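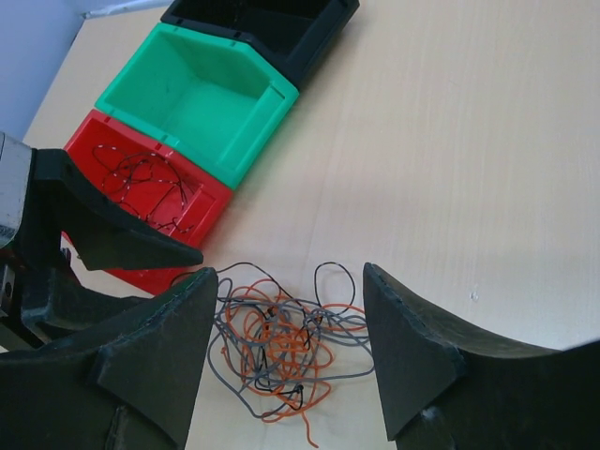
5. What the success rate leaves out

5.1 The flag and what it measures

The untangling task in the Lonero cell is easy to state. A pile of cords in different colours lies on the table, two arms pull it apart, and each cord goes into its own bin. An episode ends when the checker raises a success flag or the clock runs out. Almost every number published on the task so far, ours among them, is a count of those flags.

We have come to doubt the count. The checker is a short piece of code that looks at the last view from the fixed camera, finds the bins by colour, and asks whether enough of the right cord lies within each outline. It does not ask how the cord got there. It does not ask where the bins were at the start, whether an arm spent part of the run pushing against something it should have left alone, or whether the cords were still joined by a knot hanging between two rims. A person watching for a few seconds would want to know all of these things.

The policy tested here is Dekus, trained on demonstrations recorded at Grundside and run without changes to its weights. We logged 1,545 episodes in October. We then drew 60 of the flagged successes at random and watched them from start to finish, with the wrist views, the fixed view and the motor currents side by side. Two readers marked each run without seeing the other's notes, and differences were settled by watching the run again together.

5.2 Grasping the bin

The fault that worried us most is plain to anyone who watches the robot. The gripper closes on the bin when it ought to close on a cord, or on nothing at all. Once the fingers are shut on a wall, the policy behaves as if it had a cord in hand. It lifts, or tries to, and it waits for a change in the wrist view that a rigid part will not give. 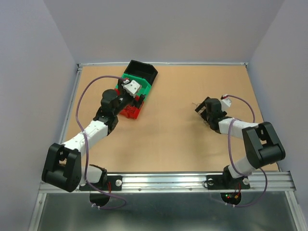 Figure 4. Fixed-camera view of the Lonero cell. The left gripper is clamped over the green part of the bin unit. The right arm is holding nothing.

We had expected this to show up as a failure in the log. Often it does. In 2 of the audited runs, however, the arm let go of the bin late on, finished the placement and was given the flag. Neither run carries any mark in the summary table to set it apart from a clean one. Had we read the table alone, as we did in our own earlier report, we would have called them both good.

There is a tempting account of why this happens. The bins are brightly coloured, so is the orange cord, and a network that leans on colour might take an edge of one thing for a strand of another. We do not think our data can carry that claim. The policy closes on the black bin as well as on the green and the red, and the black cord is thin enough that a colour match would be hard to argue from a wrist view in shadow. A second account is that people running the demonstrations sometimes steadied the bins with one gripper while the other did the work, and that Dekus learned the steadying without learning when it was wanted. This fits what we saw a little better. It is also the sort of story that can be told after the fact about almost any odd movement, and we have not run the test that would settle it, namely training again with those demonstrations removed.

A single still cannot separate the two accounts either. A gripper on a bin looks the same whether it is there to hold it steady or there by mistake. For this reason we marked a run as a bin grasp only when the currents showed a pull after the fingers had closed and the other arm was not placing anything at the time. The rule is strict and will miss some cases.

5.3 Why the stop did not trip

The cell has a protective stop that cuts motion when the current in any joint stays above a limit for a set time. It is described in the Lonero notes as guarding against "contact with fixed parts", and we took that at face value for longer than we should have.

The bin unit is not a fixed part. It rests on the table and it slides. When an arm pulls on it, the load rises, the unit gives way, and the load drops again before the time limit is reached. The stop was tuned against a clamped block, where the load has nowhere to go, and on the clamped block it works as written. On the thing most likely to be grabbed by mistake in this task, it hardly works at all. In 2 other audited runs the unit was dragged far enough to be outside the area used in training, and the stop stayed silent throughout. The checker, which finds the bins afresh in the last view, did not object.

Lowering the limit is the obvious cure, and we tried it. Cords snag. A gripper drawing a strand out of a tight knot can load the wrist as much as a gripper dragging a bin, and with the lower limit the stop began to cut off pulls that were doing exactly what they should. The people running the cell then fell into the habit of clearing the stop without looking, which left us worse off than before. We put the limit back.

We would ask readers to be wary of any statement, here or elsewhere, that a bench cell of this kind is "safe under the protective stop". What the stop protects is the gearing. Nobody should reach into the cell to free a cord while the arms are powered on the strength of it, and the working rule at Grundside has been changed to say so. Before the change, the written rule allowed a hand inside the walls once the arms had stopped moving. An arm that has closed on a bin and is waiting for its view to change has also stopped moving, as far as anyone standing beside it can tell.

5.4 Knots that were never undone

A smaller complaint concerns the word "untangled". The checker has no notion of a knot. If a bunch of cord is lifted whole and lowered so that most of each colour falls on the proper side of a rim, the flag goes up. The cords used here are kind to such accidents, as the thin black one coils by itself and tends to stay where it drops, while the grey one falls in wide, smooth loops that are easy to catch.

We compared our reading of the audited runs with the Vaněk tangle score, which works from crossings seen in the wrist view. Agreement was poor. The score misses crossings hidden by the fingers, and the fingers hide the very part of the pile that is being worked on. It also rates a dense knot of small orange loops as simpler than a wide, open spread of grey ones, which no one who has sorted a drawer of leads would accept. We do not offer it as a replacement for the flag, and we would not trust a paper that did so without hand-marked runs beside it.

5.5 What can be claimed

We have left the headline success rate in Table 3, since other groups will want to compare against it, but we no longer think it measures the skill in its name. The audit is small. It covers flagged successes only, so it says nothing about runs that were marked as failures and may have been sound work stopped by the clock. It comes from one cell, one policy and one set of bins. Multiplying the audited faults up to the full log would give a figure that looks exact and would not be, and we have not done it.

Three changes have been made for the next round. The checker now compares the place of the bin unit at the start and the end of each episode and refuses the flag if it has moved beyond a set distance. Gripper closures near a rim are written to the log with the currents on either side of them. The stop is tested against a loose bin as well as the clamped block, and the result of both tests is kept with the run.

None of this prevents the grasp itself. Fixing the bins to the table would stop the dragging and would let the present limit do its job, at the price of a different task, since a moved bin is something a useful system ought to cope with. We were split on whether to do it. For now the bins remain loose, and the runs in Section 6 should be read with that in mind.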